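4.2 Cup Handling in the Simulated Kitchen

The second task family covers small tableware on a stone counter. We ran 2,000 simulated episodes of the Kadwood policy, each starting from a random placement of one cup near other kitchen items. An episode was scored as a success if the cup stood upright on the counter at the end and nothing else had been knocked over. Upright cups caused little trouble, in line with the earlier results of Prasertsri and Darko. Cups lying on their side made up 725 of the starting placements and most of the failures.

The policy usually chose to pinch the wall of a tipped cup, with one finger inside the mouth and the other outside (Figure 3). This grasp needs little clearance and suits a narrow gripper. Its weakness appears during the turn, when the cup can pivot about the two contact points. Dropped cups were counted as failures even when they landed upright – a stricter rule than the one used in the Desisow benchmark. 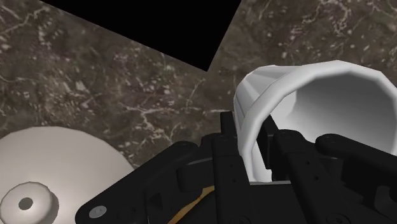
Figure 3. Wall grasp on a tipped cup, wrist view, simulation.

Adding a short pause before the turn reduced drops but lengthened each episode by 28 percent. At that pace the system would still be too slow for clearing a table in an ordinary home, and we do not claim that these results carry over to wet or fragile dishes.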